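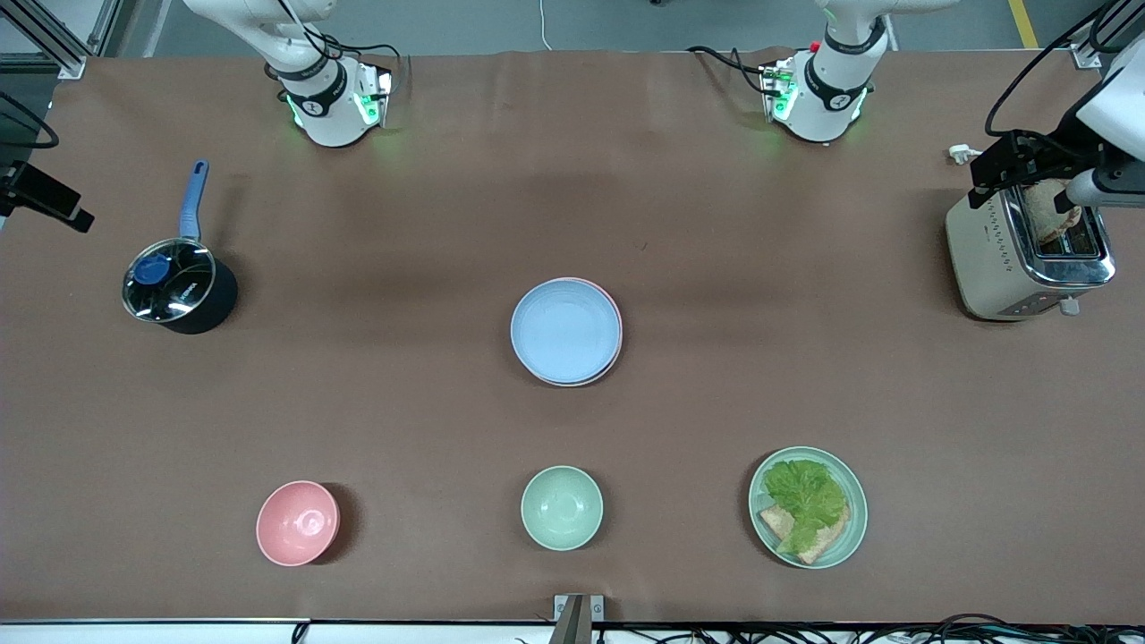 How to Make Overnight Oats You Will Still Want in the Morning

Most overnight oats fail in one of two ways. Either you get soup, or you get something you could use to set fence posts. Both come down to the liquid, and both can be fixed before you go to bed.

You will need a jar with a lid, half a cup of old-fashioned rolled oats, half a cup of milk, a quarter cup of plain yogurt, a spoonful of chia seeds, and a pinch of salt. Skip the instant oats. By sunrise they have given up completely. Steel-cut oats have the opposite problem and will fight you for every bite.

Step 1. Put the dry things in the jar and shake. If you add the chia last it forms one large clump at the bottom, like a frog's retirement home.

Step 2. Add the milk and yogurt. Stir with something long enough to reach the corners. Wait five minutes and stir again. I know, but do it.

Step 3. Sweeten lightly. A teaspoon of maple syrup is plenty if fruit is coming. My friend Dehua Deng uses half a mashed banana instead and is smug about it, with some justification.

Step 4. Lid on, into the fridge. Six hours is the minimum and eight is better. I have eaten a jar at 14 hours and it was fine, if a little philosophical.

Step 5. In the morning, loosen it with a splash of milk and add the toppings. Berries, chopped apple, toasted walnuts, whatever is rolling around in the drawer. Nuts go on now and never the night before, unless you enjoy damp nuts.

If you like it warm, take off the lid and microwave it for 90 seconds, stirring halfway. Check that your jar can take it first. One of mine could not.

Plain jars keep for three days. You can make a row of them on one evening and feel very organized until you run out. For a peanut butter version, swirl in a tablespoon at step 2 and add an extra splash of milk. Cocoa powder works too, but sift it or you will be chewing little brown pebbles on the train.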